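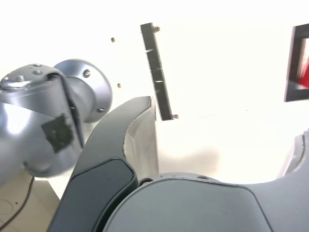 Tetside surveys, repairs and repaints ceilings in workrooms, schools and small commercial premises. Most of our work is on existing ceilings that have yellowed, stained or been patched in several different whites. A bright white ceiling like this one returns a good deal of light to the room below, and it also shows up poor preparation, so the larger part of any job is done before the first coat goes on.

What we do

Surveys. We inspect the surface from a platform, mark cracks and hollow areas on a plan, and take readings for damp where staining is present. Light levels are measured at bench or desk height before and after the work, with the same fittings switched on.

Repairs. Loose material is cut back to a sound edge, filled in thin layers and sanded level. Water stains are sealed separately. We do not paint over a live leak – the roof or pipework has to be put right first, and we will come back when it has been.

Painting. Matt white is our standard finish. In rooms with a lot of glass or strong lamps we recommend the flattest paint the room's cleaning routine will allow. Sheen on a ceiling picks out every joint and roller mark when the light comes from the side.

How we work

Rooms remain in use where possible. Benches, fixed equipment and floors are sheeted before sanding begins, and the sheets stay down until the final clean. Sanding is done with extraction. A single room of ordinary height normally takes 2 working days, excluding repairs that need longer to dry. Each coat is left for 24 hours before inspection.

Every client receives a short record giving the paint used, the batch, the number of coats and the position of any repair. This makes later touching-up much simpler, particularly where other trades need to open part of the ceiling.

The company

Kristine Tolentino set up Tetside after several years pricing interior repairs for a building contractor. She handles surveys and quotations. Janelle Samonte runs the site team and signs off the finished surface under both daylight and room lighting.

We have completed 157 ceilings to date, 38 of them in school buildings. School work is mostly booked for the summer, and enquiries for that period should reach us before June. Please send the room dimensions, the ceiling height and a note of any known leaks.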